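Handheld gripper station (budgeting and planning)

A handheld gripper station is a work area where a person carries out everyday tasks with a pair of gripper devices held in the hands, so that the movements can be recorded and later used to train a robot. The term covers the grippers themselves, the table, the stand, the wiring, the computer and the stock of household items being handled. Because no robot arm has to be bought at the start, such stations are often the first real purchase of a small automation group, and planning one well is a surprisingly satisfying job!

Scope of a purchase

Buyers usually divide the budget into fixed equipment, wearing parts and task items. Fixed equipment includes the table, the frame and the recording computer. Wearing parts are finger tips, cables, connectors and mounting plates. Task items are the boxes, cups, tools and packets that get picked up, opened and put away all day long, and they deserve a line of their own in any budget.

The Illbridge planning sheet, drawn up for a shared workshop and since copied by several others, lists 56 separate items for a two-gripper station. Only 9 of them cost more than the table. The rest are small things such as clamps, tape, cable ties and spare screws – exactly the things that hold up a first week when they are missing.
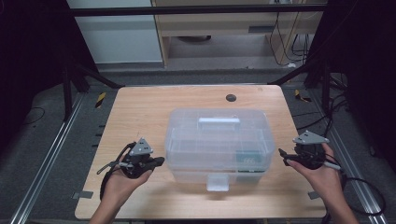

Grippers are nearly always ordered in pairs, with a third kept as a spare. A matched pair makes two-handed tasks possible, and these are where the method shines: steadying a container with one hand while working a latch with the other is quick for a person and wonderfully rich as training material. Planners at Erkavik recommend buying the spare in the same order, so that all three units share the same fittings.

Table and floor space

The tabletop should be firm, plain and easy to replace. Floor space is commonly underestimated. Besides the table there must be room for the person, the stand, the cable runs and a shelf for task items. The Mateos workshop first set aside a corner for its station and moved it to a larger room in September, after finding that the shelves alone took up half the floor.

Cabling

Wired grippers are cheaper to run than wireless ones over a long day, with no batteries to charge or swap, but the cables need slack for the full reach of both arms. Most plans allow two spare cables per gripper. Overhead routing keeps the table clear and is worth the extra hour of fitting.

Running costs

Labor is the largest running cost by a wide margin. The Niltus budget, last revised 18 March 2020, assumes 50 usable recordings per shift and sets aside 143 task items for the opening stage, with replacements bought every second month. Lidded boxes are replaced most often in that plan, as hinges and latches see heavy use.

See also: robot gripper; workbench; equipment leasing; spare parts inventory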